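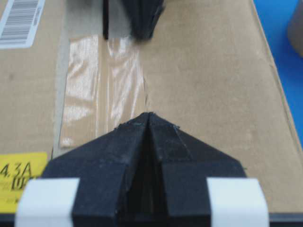

A large brown cardboard box. Used ones sell for less than new.

The Second Life of a Moving Box

Nov 28, 2019

Afshin Abbasi buys boxes from people who have finished moving and sells them to people who are about to start. He has done it for four years from a rented unit in Denholm, under the name Naseri, which was his grandmother's family name. In July, his busiest month, he sells 1,000 boxes. In winter he closes early and does his paperwork.

A new box in the large size costs more than most people expect when they price out a move. Abbasi pays 20 cents for a used one if it is dry and all the flaps are attached. He won't take anything that has been stored in a basement. Cardboard picks up damp slowly and keeps the smell, and a customer packing bed linen will notice.

The strength of a box is mostly in its corners. The wavy layer inside the wall holds up well when the load comes straight down, and much less well once a corner has been crushed. Abbasi runs his thumb down each one before he pays. Dents in the sides bother him less.

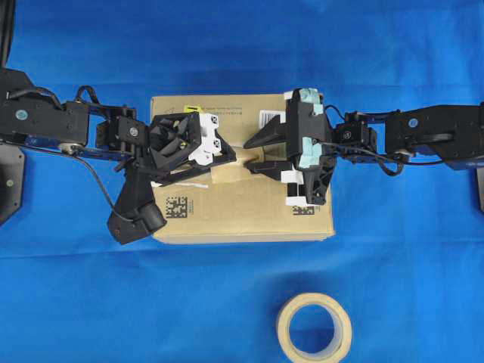 Old labels are the other thing he looks at. A used box may carry two or three addresses from earlier trips, and Abbasi asks sellers to cover them with a marker before they come in. Many forget. He keeps a pen on a string by the door.

Tape is harder. Pulling it off tears the top layer of paper, so he leaves it on and cuts along the seam. Customers tape over the old strip, and it holds well enough for one more trip across town — usually for two.

Spyros Triantafyllou moved from Denholm to Notorau last summer and bought 20 of Abbasi's boxes. He is a bookbinder and owns a lot of paper. "I packed the books in the big ones first and couldn't lift them," he said. "I had to unpack the whole hallway and go back for small ones."

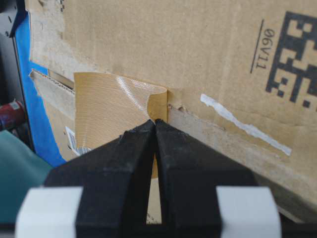
Cardboard is judged up close, by eye and by thumb.

Abbasi hears that story often. Books and dishes go in small boxes, and pillows and coats in large ones. He has written it on a card and tapes the card to every bundle.

The boxes he can't sell go flat on a pallet for Cetemik, the recycling yard at the end of the road, which collects when the pallet is full. The yard pays by weight, and the check usually covers his lunch.

Triantafyllou still has his boxes, folded behind a wardrobe. His lease is up in July, and he hasn't decided whether to stay.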